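Ticket 1621: Picking cell 3, simulated runs not matching bench runs
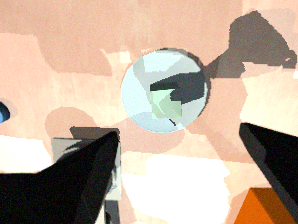 Opened by: Annunziata Messina
Role: Packing lead, Okden site
Status: Open, waiting on Mullberg
Priority: Normal

08:40
Rebuilt the practice view in Entili after last night's update. The round blue disc now comes up between the two fingers with a proper shine on it, and I love it! The old version was so flat that new starters couldn't tell which items were glossy. The floor colour is still patchy pink, with a big white area low down between the fingers. Is that a lighting setting or a texture problem?

09:25
Afiq Tambunan (controls) asked for the log. Sent 3000 lines. Error 88 shows up each time the grip command goes out before the approach is finished. Same error on the bench, only later in the cycle.

10:10
Tried a slower approach. No change to error 88. Put the speed back.

11:30
Afiq found it, brilliant. The wait step was missing from the Oveck recipe, so the grip command had nothing to hold it back. Added a wait of 328 ms and ran the full tray in simulation. No error 88. Bench test to follow after the lunch changeover.

13:50
Bench test clean. Ningsih Krishnan ran it on her own from the screen, and she only moved over from hand packing in April. She's already asking to write the next recipe, so could we have an editor login for her please? Aisyah Ismail would like one too. Both used to finish a shift with sore wrists and now they're the ones telling me which approach angle is wrong (they're usually right).

14:15
Still to do:
Floor colours in the practice view, with Mullberg
Two editor logins, with Yusri Simanjuntak
Wait step to be copied to cells 1 and 2 after the late shift has tried it

Please keep this ticket open until the colours are sorted.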